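Cuaderno de taller – pinzas y cámaras
10 de mayo de 2024

Sigo sin creerme la ficha de la Pranstead. Reinhold insiste en que con la cámara de muñeca sobra y que la de cabeza es un lujo; Araba dice lo contrario. Como los dos llevan desde febrero opinando sin datos, hoy pruebo las dos cámaras y las dos pinzas (Pranstead y Lavcombe) con el mismo controlador y sin tocar ganancias entre series.

Montaje
Controlador Amoah, firmware de siempre. Exposición fija en las dos cámaras, que la última vez el automático nos estropeó media comparación. La de cabeza, en general, va sobrada de campo y corta de detalle: para decidir hacia dónde ir me vale, para decidir dónde cerrar los dedos no me vale nada. En la zona de la cocina se complica además con el acero del frigorífico y del lavavajillas, superficies que ya le he visto leer mal al estimador de profundidad. 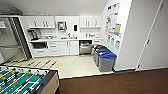 Le paso a Obed una secuencia de 1192 fotogramas para que la corra con el estimador viejo y con el nuevo. Mi apuesta es que el nuevo mejora en las paredes y empeora en todo lo que tenga brillo. Si me equivoco lo apunto aquí, pero que me lo enseñe con los números crudos y no con la media suavizada que puso en la última presentación.

Latencia: el folleto de la cámara Clorkley habla de tiempo real, sin cifra. Primera medida, 480 ms de extremo a extremo. Repetir con el cable corto antes de echarle la culpa a nadie.

Pinza sobre la placa metálica
1. Serie con la Lavcombe. Once intentos de entrar en la cavidad y cerrar; cuatro buenos. Los demás los doy por malos aunque Svatopluk quiera salvar dos «casi buenos». O cierra o no cierra.
2. Serie con la Pranstead. Mejor tacto al cerrar, lo reconozco, pero con la muñeca tan cerca la punta del dedo se me pierde en la sombra del hueco y acabo corrigiendo a ojo. Eso no es mérito de la pinza ni del controlador – es mío, y no debería contar. Ojo también con los reflejos en los cantos de la placa: el detector de bordes se engancha a la línea brillante y la toma por contorno bueno.
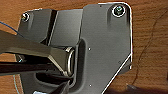
3. Repetir la serie 2 con luz lateral. Fiifi tiene un difusor; pedírselo. Si la sombra de la cavidad sigue igual, la cámara de muñeca por sí sola no vale para esta pieza, diga Reinhold lo que diga.
4. Comprobar el par de los tornillos de la placa antes de cada serie. Hoy solo lo miré al principio.

Conclusión provisional: ninguna. Con once intentos no cambio de pinza ni firmo el pedido. Svatopluk quiere mandar ya el correo a compras, le he pedido que espere a la serie con difusor.

Pendiente: cable corto, offset de la herramienta (sospecho que está mal desde que cambiamos la brida), respuesta de Obed.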